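The pillow situation

I own too many pillows. I know this because in May I opened the hall closet to get a light bulb and was hit in the chest by one, then in the shoulder by its friend, and then I stood there holding both of them like a man who has won something at a fair.

Every pillow in this apartment has a story, and all of the stories are the same story. Somebody was coming to stay. I looked at what we had, decided a guest would judge me for it, and bought a new one. The guest came, slept fine, went home. The old pillow did not leave. The new pillow stopped being new. Somebody else was coming to stay.

So this is the post where I deal with it. I've been writing on this site since I lived over the dry cleaner in Grollville, and a few of you have been with me through the spice drawer and the box of chargers, so you know how this goes. I start strong, I get distracted by a product, I finish most of it.

The product this time was a pillow cover from Pondier. Plain white, closes all the way, sold on the promise that it would make any pillow "hotel ready." I don't know which hotels they mean. I have stayed in hotels where the pillow was a folded towel with ambitions. But the page had 1,719 reviews and I read far too many of them at the kitchen table, including one long complaint about a zipper that ended, somehow, with the reviewer's divorce.

I ordered 2. When they came I washed them, the way the tag asks, and then put off the next part for a week.

The next part is getting the pillow into the cover. I have strong feelings about this job. A pillow is a soft, agreeable object right up until you ask it to go into a bag its own size. Then it grows elbows. You can do the sausage roll method, where you squash it lengthwise and feed it in, and you can do the burrito method, where you turn the cover inside out and grab the corners through it. I've tried both many times. Both end with me holding the top edge in my teeth.

The other trouble is that there's no good place to do it. The bed has bedding on it, which gets involved. The couch is lower than my knees want it to be. That leaves the room with the black door and the pale walls, which we've never settled on a name for and which gets used for anything that needs a bit of elbow room.

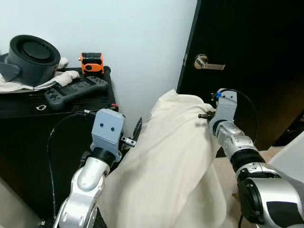
Filed under: Bedding, Small Defeats

Fabric always looks like more when it's hanging up. Folded, a cover is a polite little square you could mail to your aunt. Held up in the air it turns into a sail, and you start wondering who on earth has a pillow that big. (You do. You have a closet full of them.)

Cream-white is a color I have opinions on, too. Stores have at least 300 words for it and all of them sound like desserts. I used to match mine. I had a phase, the same phase when I ironed napkins, where everything on the bed had to be exactly the same white, and I would carry a pillowcase into the store and hold it up against other pillowcases under those lights. Then I did one load with a gray sock in it and was released from all that. Now the rule is that if it's pale and it's clean, it's a match.

Back to the closet. The sorting rule I settled on came from my downstairs neighbor, who used to run a guesthouse and has handled more pillows than anyone I've met. Fold it in half, she told me, and let go. If it springs open, keep it. If it opens slowly, like it's thinking about it, it goes on the couch. If it just lies there folded, it's done, and you should thank it and stop making your mother sleep on it.

I folded every pillow in the hall closet. A lot of them just lay there. One had a lump in it that I'm choosing to believe is stuffing. Another had a label from Neta, the bedding shop by the bus station that closed before I had gray hair, so that pillow is old enough to vote and should probably have its own apartment by now.

The survivors I stood on end to have a proper look at. I recommend this, by the way. A pillow lying down can hide nearly anything. Stand it up and you find out where the filling has gone, and in most cases it has gone south. A little sag is fine. I sag a little when I'm stood on end. What you don't want is the kind where the top half has become a flag and the bottom half is a bowling ball.
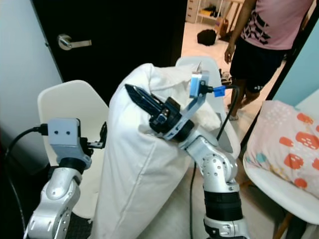 Plain white, a bit of a sag, good seam. Chairs in attendance.

The white chairs, since I know I'll get asked, are plastic, and I'd defend them in court. They wipe down. They don't mind what you leave on them. The pink cushion with the orangey-red shapes is the one cushion in this whole business that I didn't put through the fold test. It's too cheerful to be tested. It would pass on charm.

Final results, for those who only come here for the results. The dead ones went to the animal shelter on the other side of the park, which takes them for the dogs as long as they're washed and not feather. Call yours first, because the one my sister tried will only take towels. The slow ones are on the couch, where you now have to move several things before you can sit. The good ones are back in the closet on the high shelf, and I can get at the light bulbs.

As for the Pondier covers, I like them. They're thick without being crunchy and they came out of the dryer the same shape they went in. I wouldn't say hotel. I'd say very nice motel, the kind with a decent ice machine. I have one small complaint, which is that the opening is on the short side, and I will go to my grave believing a pillow cover should open along the long one. The Wei brand ones I had before did, and I never once needed my teeth.

Would I buy them again? I'd like to say no, on account of everything I've just told you. But my cousin is coming in a few weeks with both kids, and last night I stood in front of the high shelf for a while, and I thought, are those really good enough for kids?

The site had a sale on. Buy 2, get free shipping. I've closed the tab, and I know exactly where it is in my history.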